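Posted in May
By the Nevlow shop desk

The Berketti Counter Safe

I've been selling cash handling gear to small lenders and credit unions long enough to have strong feelings about teller safes, and the Berketti is the one I keep coming back to. It sits under the counter, it locks itself, and it doesn't make your tellers fight with it when there's a line out to the parking lot!

The price is $2,895 with the standard lock, delivered to your branch. Bolting it down is extra (ask me, it depends on your floor). You get four drawers, each with its own code, so two tellers can share a unit and still balance separately at close. I used to sell a single-drawer model from Rawashdeh and it was fine, really solid, but I got so many calls about end-of-day mix-ups that I stopped stocking it. 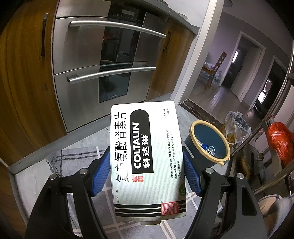 The time delay is the part most managers ask me about. You can set it anywhere up to 14 minutes, and each drawer can have a different delay. I usually suggest keeping the top drawer short for everyday change and making the bottom one as long as your staff can stand. Your insurer may have an opinion on this too, so have that talk before you program anything.

Our branch customers in Prisilcombe have been running theirs for more than nine months now, and the only thing I've had to send out is a replacement key for the battery cover. They did tell me the keypad beep was too loud for a small lobby. You can turn it down in the settings menu, though it takes some digging to find (page four of the manual, under "alerts," which is a funny place for it).

What comes with it

- The safe, with four drawers and removable coin trays
- Two manager keys and one battery cover key
- Anchor bolts for a concrete floor
- A printed audit log guide, plus the cable for pulling the log onto a computer

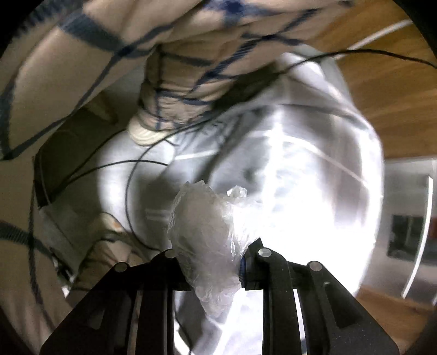 Before you order

Measure the space under your counter, and then measure the door you'll be bringing it through. I mean it about the door! Leave a hand's width behind the safe for the power cord, and check that the drawers can open all the way without hitting a chair or a foot rail.

Orders placed before noon go out the next business day. If you want a different lock or a left-hand hinge, add a note at checkout and I'll write back with the new price before we charge you anything.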